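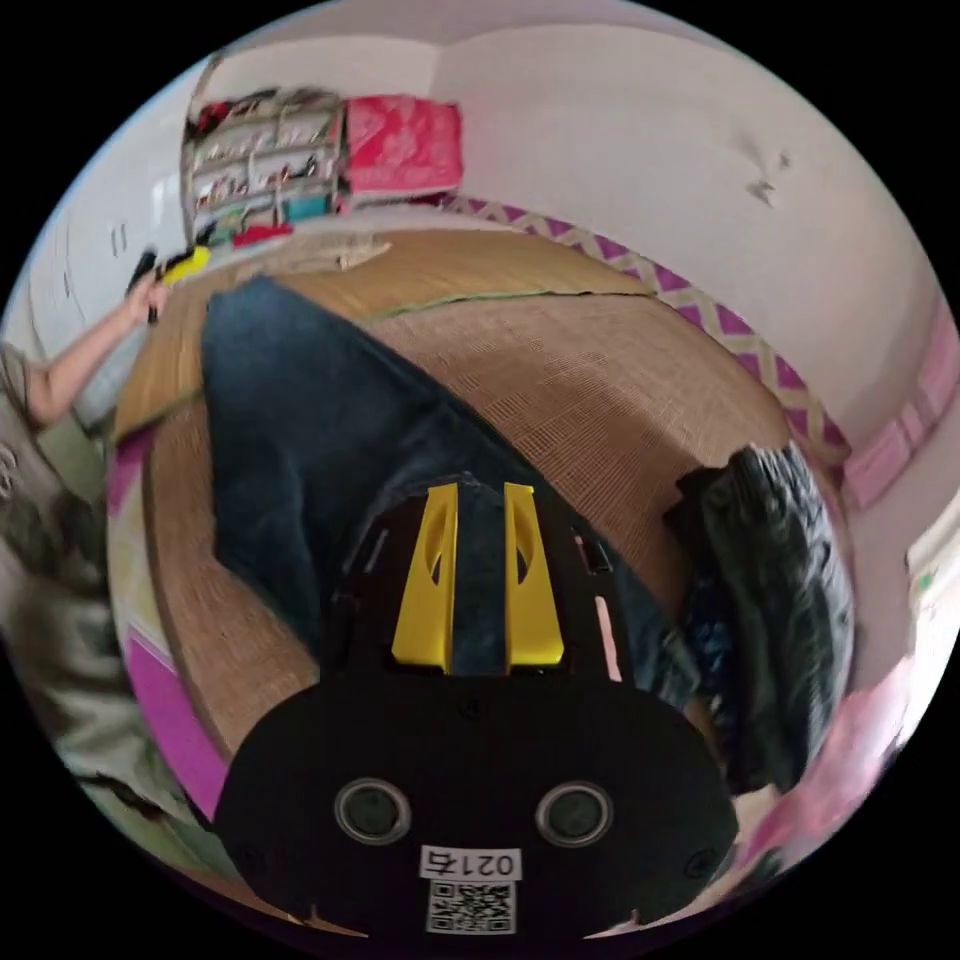
## Unit 4 – Planning the equipment for a gripper project

*Handout. Please read before the costing exercise.*

In the last unit we chose the task: handling clothes at home, in ordinary rooms. Now we plan what must be bought, and when. Many student budgets begin with the price of the gripper and finish there. I ask you to begin with the work, and to write it in one sentence, for example "two operators fold trousers and shirts on a bed".

### 4.1 Hand-held units

Order by the number of people working at the same time, then add spares. Our class case, the Nuttall project, has 2 operators with one unit in each hand. That makes four units, plus one complete spare.

Fingers are a separate line in the budget. They wear at the tips, and denim is harder on them than thin cotton. Derek Stockdale, who did the purchasing for Nuttall, allowed 40 spare fingers for the first season and considered this a little generous.

Labels look like a small matter, but please include them. Every unit needs a readable number and a code to scan, otherwise the repair records become mixed.

### 4.2 Two quotations

| | Rular | Onent |
|---|---|---|
| Delivery | 30 days | 94 days |
| Spare fingers | sold in pairs | sold with the full head |
| Repair | return to supplier | parts sent to you |

Onent was cheaper per unit. Consider what the longer delivery does to a project which must start in August, and whether your operators are already under contract – their wages continue while you wait.

### 4.3 Costs often forgotten

- storage for recordings, and a second copy
- batteries and chargers
- travel between homes
- clothing of different weights and colours
- insurance for units used outside the lab

### For the tutorial

Prepare a one-page budget for the Zuster case. Show the spares on their own line. Barry Greenwood will collect the pages at the start of the tutorial and will return them with comments.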